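The Width Estimate

The fault reached me as a ticket with no description, only a log attached. Tickets from the Rurkedbridge office usually came that way. I opened the log at 45 percent through, where the planner had stopped, and read backward.

The planner was called Bovis. It took hand-held demonstrations and turned them into grasp plans: a pose, an opening width, a closing speed. It had read 2000 demonstrations without complaint, and on the next set it began to return null. A null is a legal value in Bovis. Everything downstream treats it as permission to wait, so the whole pipeline had been waiting for most of June.

I pulled the set into the viewer and stepped through it at 50 milliseconds a tick. Snacks, a polished table, two grippers. The first segment was the sesame and walnut packet. 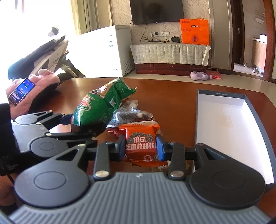

Segment 1, fingers closed on the packet. Width estimate valid.

The estimator had no trouble there. The packet was orange, the pads were blue, and the color boundary was one a student's first script could have found. I marked the segment good and went on.

Estimation was my part of the system. I had written it four years earlier, in a different building, for a company that was later absorbed into Skustomero. It fitted one line to each pad and one to each side of the object, and it reported the gaps. The comments were still mine. One of them read "assumes opaque," with no further remark. I remembered typing it, and I remembered meaning to come back.

At 400 ticks past the next segment marker, the object lines vanished. The pads were still tracked. Between them the estimator reported table.

I ran it again with the debug overlay on. It found the striped seeds and fitted a line to them, then dropped the line and fitted another to a reflection in the film. After that it settled on the label, which put the object at less than half its width. The consistency check threw all three out, correctly, and wrote null.

The repair I wanted was large. The repair I made was small: when the object lines failed, the code would look for the seals, take their direction, and build a conservative width from those. If no seals were found it would ask for another view. The old behavior was to say nothing, and I removed it.

Mancuso, the regression suite, ran until after 3 a.m. I stayed in the chair and watched the counter. Every opaque object gave the result it had given before. The clear ones came in one at a time, each with a wide error bar, and I let the bars stand.

Then I opened the seeds segment again, pads apart, and put the cursor on the tick where the old version had quit.
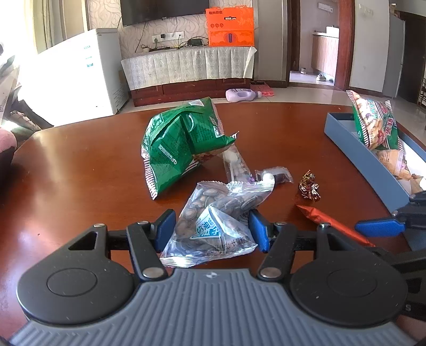 Revision Notes

Width estimator: seal fallback added. Null output removed; replaced by a request for another view. Comment "assumes opaque" deleted.

Known issue: wide error on clear film. Left open, assigned to me.

I read the entry over, changed "wide" to "large," and changed it back. The planner had already taken the next set out of the queue. I submitted the notes and left the viewer running.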